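**Progress report to the Kiiskinen Fund**
Project: Sinlow, household tidying demonstrations
Prepared by: Anneli Heiskanen, Tratbridge
Date: 7 August 2024

**Summary**

Collection under the second work package continues on schedule. The project set out to gather 3,000 teleoperated demonstrations of household tidying, in rooms furnished as people would live in them. The kitchen set was closed at the end of the last period and has been delivered to the Banava training team. The bedroom set is now under way. Spending is within the approved budget, and no change to the grant agreement is requested.

**Bedroom collection**

Each bedroom session begins with a written layout sheet, which states what is placed on the bed and where the arm is mounted. An operator then guides the arm through the task while the joint positions, gripper state and camera views are recorded. Sessions are limited to 30 demonstrations so that operator fatigue does not affect the quality of the motion. Failed grasps are kept and labeled, as the training team has asked for them.

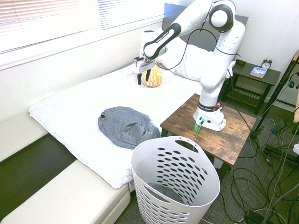

Soft goods remain the hardest category in the bedroom set. A rigid object can be approached in much the same way from one demonstration to the next, but cloth comes to rest in a new shape every time it is put down. The current layouts therefore place both kinds of item within one workspace, as with the small patterned object near the pillow and the crumpled gray garment farther down the bed. The textured white blanket adds a further difficulty, as its raised surface makes the edge of a small object harder to separate from the background in the recorded views. Operators have been instructed to open the gripper fully before the final descent and to approach from directly overhead wherever the arm's reach allows.

**Quality review**

Reijo Nieminen reviewed the first bedroom batch and rejected 39 demonstrations. Most were rejected for gaps in the joint log, which were traced to a recording setting and corrected. The remainder showed long pauses before contact. The rejected layouts will be repeated under the same sheet numbers.

**Work in the next period**

- Complete the bedroom set and deliver it to Banava by November.
- Add three further bedding textures to the layout sheets.
- Issue a revised labeling guide covering partial grasps of cloth.

The revised guide will be sent to the Fund with the next report, together with the updated cost table.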